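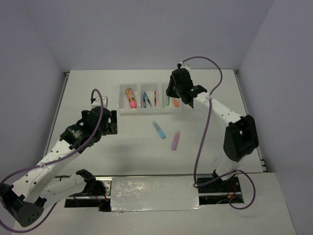

How do you keep pens and markers from taking over your desk? Give them one tray with a few compartments, and put back whatever's loose at the end of the day.

I used to have a big mug for everything, and I'd dig through it every single time I wanted a highlighter (always at the bottom!). Now I use a clear plastic tray with 3 compartments and I love it. Fat markers go in one end, thin pens in the middle, and the rest of the markers get the other end. Highlighters squeeze in wherever there's room — mine spend half their lives out on the table anyway.

A few things I've learned. Test every pen on scrap paper before it gets a spot. I did this on a Monday evening and threw out seven dried-up ones from the junk drawer. Lay markers flat, caps on tight, and listen for the click. Wipe the tray with a damp cloth when ink gets on it; for stubborn spots I dab on a little rubbing alcohol, but try a corner first, as some plastics go cloudy.

My tray came from Pikport, but a cutlery organizer works fine too. Next up is the tape drawer — wish me luck!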